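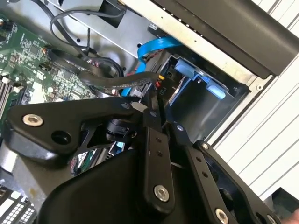 Cables are the worst thing you could have picked, one of the seniors told me before I'd even put my bag down, and the whole back table nodded. I'd come to the robotics club at Kamham to write a cheerful little piece about students and their robots (pizza, soldering, that kind of thing), and I got an hour on why a wire is harder to handle than a brick!

The job this year is the inside of a desktop computer. The club wants its arm to work in there among the cables and the clips, and they've entered it in the Skevton student challenge, which gives each team 3 runs and no do-overs. A brick stays where you left it. A flat gray cable lies across everything and moves when you nudge its neighbor, and the blue SATA one bends wherever it feels like bending. Then there are the light-blue release clips on the drive bay, which I could've watched them argue over all night — push first or pull first? They had 2 camps on that, and I'm firmly with the pushers.

The arm's software is called Kullel, and it's a club project from top to bottom. They keep a log of every practice attempt, good or awful, and when I visited they were on number 996. I asked to read some of it. Most entries are one line long, and a lot of them just say "missed the clip."

By July they'd like to have it swapping a drive by itself. I'm going back for number 997, if they'll have me, and I'm bringing the pizza.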